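耳机充电盒

耳机充电盒（又称充电仓、电池盒）是真无线耳机的附属容器，内装蓄电池，用于收纳耳机并为其补充电量。中文里“盒”“仓”“舱”三种写法混用，厂商偏爱“舱”字，维修行业多写“仓”，所指并无区别。本条目讨论翻盖式充电盒的构造、使用和保养，对常见的宣传说法另作核对。

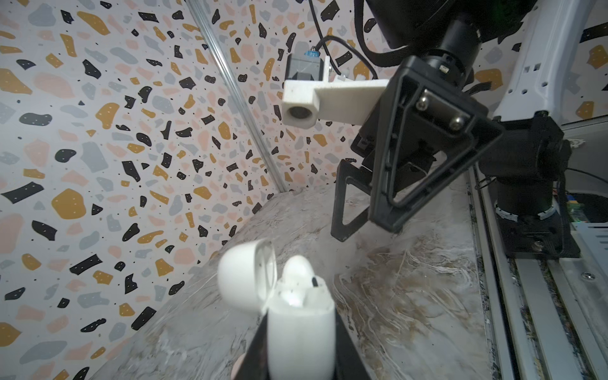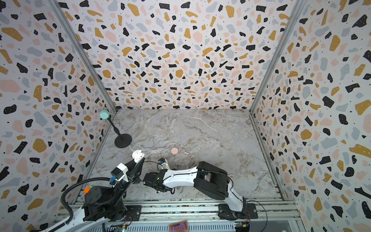

本页面最后修订于2026年4月22日。

目录
1 名称与范围
2 构造
3 续航数字的来历
4 充电与收纳
5 清洁
6 保护套及挂件
7 丢失与配换
8 争议
9 参见

名称与范围

翻盖式充电盒指盒盖与盒身以铰链相连、耳机竖直或平放入槽的一类。滑盖式、抽屉式及颈挂式收纳盒不在本条目范围之内。有的销售页面把不带电池的硬壳收纳盒也称作“充电盒”，购买者往往要翻到参数表末尾才能看到“不含供电功能”的字样。单从外形很难判断一只盒子是否带电池，重量也靠不住，因为有的空壳里加了配重片。

早期的蓝牙耳机另附充电座，耳机放在桌上充，出门时装进布袋。把电池与收纳合在一处是后来的做法，究竟由哪一家率先采用，各种说法互相抄录，能查到原始出处的很少，本条目不予采信。

构造

翻盖式充电盒大致由盒盖、盒身、铰链、内托、触点、电池和电路板组成。上图第一幅中的白色盒子盒盖向后掀开，槽口处可见一只白色耳机的圆形顶部，是竖直入槽一类的常见样子。

盒盖多靠磁铁闭合。磁力的大小是一种取舍：太弱，盒子在包里容易自行打开；太强，单手掀盖困难。宣传材料常把合盖时的“咔嗒”声当作做工精良的证据。声音来自盖沿与盒身相碰，与铰链的寿命没有已知的关系，一只松垮的盒子同样可以发出悦耳的声音。

铰链是外部零件中较易损坏的部分。金属轴式铰链更耐反复开合，塑料一体式铰链成本低，根部容易发白、开裂。品牌Navow在说明书中称其铰链“经4000次开合测试”，但没有写明测试时的温度、开合角度和判定损坏的标准。爱好者伊蕾莎·汗（Iresha Khan）曾就此去信询问，得到的答复是请她参阅说明书。4000这个数字看上去很大，若使用者有反复开合盒盖的习惯，达到它并不需要很久。

内托是盒身里托住耳机的部分，槽形与耳机柄、耳机头吻合，槽底设有触点。左右两槽形状互为镜像，放反时多半合不上盖，少数型号能合上而不充电。槽壁光滑，取耳机时手指无处着力，这是用户抱怨较多的一点，厂商的回应通常是建议“从耳机背面轻推”。

盒身外部另有充电接口、指示灯和配对按键。指示灯的颜色含义没有统一规定，同样的橙色，在一家表示电量不足，在另一家表示正在配对，换用不同品牌的人常因此误判。

续航数字的来历

包装上的续航数字一般分成两个：耳机单独使用的时间，以及“配合充电盒”的总时间。后者由前者乘以充电盒能够补充的次数得出，属于推算。推算时通常假定音量中等、降噪关闭、电池全新、每次都充到满格。日常使用中这几项很难同时成立。

以Guvdale的一款产品为例，包装标称耳机单次使用4小时，“充电15分钟，聆听2小时”。后一句话的条件以小字印在盒底：耳机须从完全耗尽的状态开始充电，充电盒本身的电量须在高位。蓄电池在低电量区间充得较快，接近充满时逐渐变慢，所以这句话不能倒推出充多久可以满格。有的商铺页面正是这样倒推的，得出的数字没有依据。

充电盒本身也会自放电。电路板在待机时仍要检测盖子的开合，耗电很小，长期闲置后仍可观察到电量下降。说明书里“闲置不耗电”的写法不准确。

电池老化之后，盒与耳机未必同步衰减。常见的情形是一侧耳机先变得不耐用，用户以为是盒子没有给它充上电。把左右耳机的使用时间分别记录几天，比更换整套更能说明问题。

充电与收纳

耳机入槽后应看指示灯或手机上的电量显示，只凭磁铁的吸力不能断定已接通触点。触点上有耳垢或汗渍时，耳机会被吸住而不充电，第二天取出才发现没电。

随盒附送的充电线往往偏短。能否使用其他充电器，各家说明书口径不一，有的只写“请使用合格的充电器”，等于没有回答。无线充电的盒子放在充电板上需要对准位置，加了厚保护套之后可能中断。

存放方面，通行的建议是避开高温和潮湿，长期不用时留一部分电量。这些建议与一般锂电池的保养相同，没有针对耳机盒的特别之处。市售的“耳机盒防潮伴侣”一类小包装干燥剂，效果未见可靠的比较。盒内空间狭小，干燥剂若使盒盖合不严，反而不利。

关于耳机是否应当随时放回盒中，有两种相反的说法。一种认为频繁补电损耗电池，另一种认为放在外面容易丢失。前者的损耗程度取决于充电管理的做法，外人无从得知；后者较易验证，凡是把耳机随手搁在桌上的人大都有过寻找的经历。

清洁

盒内积存的脏物主要是耳垢、皮屑、衣袋里的纤维和灰尘，集中于槽底、铰链缝和盒口边缘。白色盒子比深色盒子显脏，深色盒子则显划痕，二者的实际洁净程度不能由颜色比较。

清洁的步骤如下。

取出两只耳机，擦净后另放。
用干的软毛刷扫出槽内和铰链缝里的碎屑，盒口朝下。
用棉签擦拭触点。需要时棉签可蘸少量酒精，以不滴落为度。
外壳用微湿的软布擦拭，再用干布擦一遍。
敞盖晾干后放回耳机。

不宜使用牙签、缝衣针等硬物清理触点，也不宜向盒内喷洒清洁剂。网上流传用蓝丁胶或软泥粘取脏物的办法，表面效果明显，胶体却可能留在槽底的缝隙里，之后比灰尘更难除去。

市面上有三头清洁笔出售，一端是毛刷，一端是海绵头，笔盖内藏有金属尖。毛刷和海绵头可由普通化妆刷与棉签代替，金属尖的用途存疑，商品图上展示的动作恰是多数说明书所禁止的。

“耳机盒比马桶更脏”的说法每隔一段时间便流行一次。这类文章很少注明采样部位、样本数量和菌种，拿来对比的马桶又常常刚刚清洗过。定期清洁耳机盒自有道理，不需要靠这种比较来支持。

保护套及挂件

保护套有硅胶、硬塑料和仿皮等材质，以分体式居多，上下两片分别套在盒盖和盒身上。上片容易滑脱，卖家因此附送双面胶贴，贴过之后再撕下来会留下胶痕。

保护套能否防摔，取决于摔落时哪个部位先着地。硅胶套对棱角处有一定的缓冲，对盒盖弹开、耳机飞出则作用有限。Umgate公司的保护套标有“军规级防护”字样，未注明依据哪一项规范。皮尔明·曹格（Pirmin Zaugg）在一篇消费评论中指出，这一措辞在配件行业使用得过于随意，他写道：“套子里装的是一件塑料小盒，套子外写的是一场战争。”

挂环的好处是便于系在包上，坏处是盒子悬在外面，更容易磕碰。挂件较重时会带动上盖，加快铰链松动。此点多来自用户的个人经验，未见系统的测试。

颜色方面，保护套往往比盒子本身选择多。浅色硅胶用久发黄，所谓“抗黄变”产品只是延缓这一过程，延缓多久，卖家一般不作承诺。

丢失与配换

遗失单只耳机或单独遗失充电盒都很常见。部分品牌提供单件配换，价格接近整套的情况并不少见。购买二手单盒时应注意以下几点：型号须完全一致，外观相同的两代产品可能无法配对；配换后须重新配对；原主若未解除绑定，定位等功能不能使用。

手机上的查找功能所显示的位置，常常是耳机最后一次连接时的位置，页面上的措辞容易让人误认为实时位置。耳机放在盒内并合盖时，有的型号不能发声，恰好在最需要的时候派不上用场。

二手平台上“仅拆封”“几乎全新”的盒子，电池状况无法从照片判断。铰链根部的颜色和触点的磨痕稍有参考价值，也可以通过更换外壳掩盖。

争议

可维修性是围绕充电盒的主要争议。多数盒子以胶粘合，没有螺钉，拆开后很难复原。支持者称胶合有利于缩小体积、阻隔水汽；批评者弗拉萨德·奥孔科沃（Folasade Okonkwo）认为，这一理由在盒身内尚有明显空余的型号上不能成立。双方均未公布可供核对的尺寸资料。

另一项争议是包装宣称的“环保”。有的厂商以再生塑料制作外壳，并把比例印在显眼处，但这个比例仅就外壳而言，不包括电池、电路板和内托。废旧充电盒含有电池，不应与生活垃圾一同丢弃，具体的投放办法依各地规定而异。

编者罗哈妮·佩卢佩西（Rohani Pelupessy）曾在讨论页提议把“提升生活品质”列入充电盒的功能，因缺乏来源未获采纳。

参见

真无线耳机
锂离子电池
无线充电
耳塞套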